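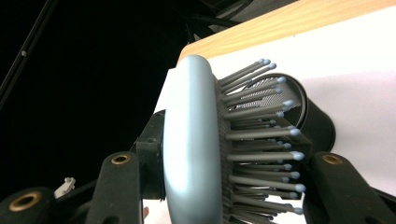

1/ The Kerkia Housing Association has updated its guidance on bathroom drains for residents of the Altar and Stodeck buildings. The new guidance applies from 1st October. The main points are set out in this thread.

2/ Slow drains remained the most common repair request in both buildings between May and the end of summer. Most were cleared by lifting out the strainer and removing hair and soap residue. No plumber was needed.

3/ Each shower and tub is fitted with a removable strainer. Residents are asked to clean it every 2 weeks. Lift it straight up, wipe it with a paper towel, and put the waste in the trash. Please do not rinse it into the sink or toilet.

4/ Hair removed from brushes and combs also belongs in the trash. Wet wipes must not be flushed, including those sold as flushable.
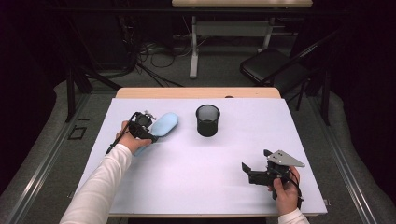

5/ Chemical drain openers are not permitted in either building. The older pipes in Altar have rubber joints that these products damage. A leak on an upper floor usually affects the apartment below as well.

6/ If water still drains slowly after the strainer has been cleaned, submit a repair request through the resident page or at the front desk. Please state the apartment number, which drain is affected, and whether other drains in the apartment are slow.

7/ Repairs are carried out by Vaněk Plumbing, our contractor for both buildings. Standing water that does not drain at all is treated as urgent. Other requests are handled in the order received.

8/ Replacement strainers are free of charge at the front desk, limited to 2 per apartment. Stodeck residents in line 16 have a smaller drain size and should mention this when they ask for one.

9/ A printed copy of the guidance is being delivered to all of our some 600 apartments. A large-print version is available on request.

10/ Questions about charges for past drain repairs should be sent to the billing office in writing. Replies to this thread are not monitored for repair requests.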